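Ikechukwu Afolabi
Feb 25, 2026

1/ Right. Table thread. Few of you asked after the last lot of posts so doing it properly now while the kettle's on

2/ For anyone new: bought a second-hand table in December off a bloke in Nolbridge. 100 quid, plus van. Legs were fine. Top was under so much old orange varnish I thought it was pine or something

3/ Sanded it back over a couple of weekends. Masks, dust sheets, still finding dust in the toaster. Then one thin coat of the Jaltwood matte oil and left well alone

4/ And under all the orange, look at the colour of it

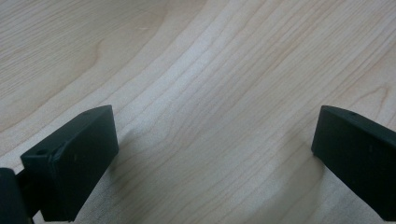

The top, pale as anything. One tiny light mark near the middle at the top, staying put

5/ Have had three different people tell me three different woods. Maple, birch, "just some veneer mate". I don't know. Would like to know. If you can tell from grain alone please shout

6/ Someone asked if the oil turned it yellow. Not to my eye. The water based one I tried on an offcut went sort of grey and flat, didnt like it. This kept the cream colour

7/ Smell is gone after 3 days with the windows open. Tin says longer. Might just be my nose

8/ Jars are allowed back on the table now. Putting them down like they're eggs. No sliding, that's the rule in this house
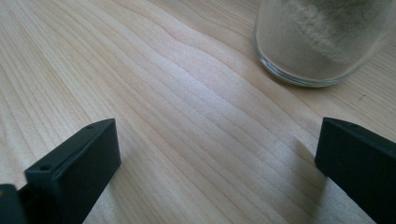
HOW I DID IT (short version, people keep DMing)

9/ Scraper first for the thick stuff. Do not go straight in with the sander, it just clogs. Went through 23 discs before Sotiris Tzanetos lent me his scraper and I felt a right idiot

10/ Then coarse, medium, fine. Always along the grain as best you can, which on this one is a laugh as it wanders all over

11/ Hoover. Damp cloth. Wait till tomorow. Light go over with the fine again

12/ Oil on with a lint free cloth, not much, wipe off anything still sitting there. Less than you think. Then less than that

13/ Keep the cloths out flat outside to dry, dont ball them up in the bin, they can catch fire. Serious one that

14/ Total spend incl. the table: 571. Yes I know. Yes you can get a new one for that. The van was a chunk of it and so was the sander, which I've still got

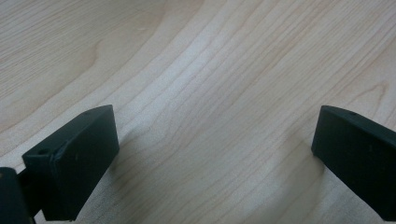
15/ On to the wax question as it's the one I get most. Effiong on here swears by a coat of wax over the oil, and I get why, feels lovely. But wax marks with hot mugs and we are a hot mug household. Also worried it'd bring up a shine and I like it dull. That big honey curve up at the top left, like half a rainbow, it's my favourite bit of the whole table and I don't want it lost under a glare. So no wax. Ask me again next year

16/ Coasters: cork, from the Grenument shop in town. Not an ad, they don't know I exist

17/ Crumbs. Pale table shows every single one. Toast is now a plate event

18/ Went round it again with the big light off to check for patches I'd missed. You get a much better idea when light's coming across the top, it goes nearly silver in the middle

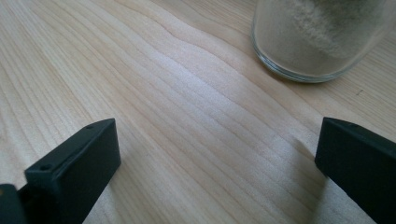 Photo: I. Afolabi

19/ No patches that I can find. Grain goes wavy through the middle there and bunches up, and I was sure I'd sanded unevenly along it, kept running my hand over. Flat. Just how the wood is

20/ Underside is still orange btw. Leaving it. Life's too short and my shoulder is done

21/ Chairs next. Four of them, all different, all horrible. Not starting till it's warm enough to do them outside

22/ Oh and to whoever asked, yes the oil does come in a small tin, I've got almost half of mine left so get the small one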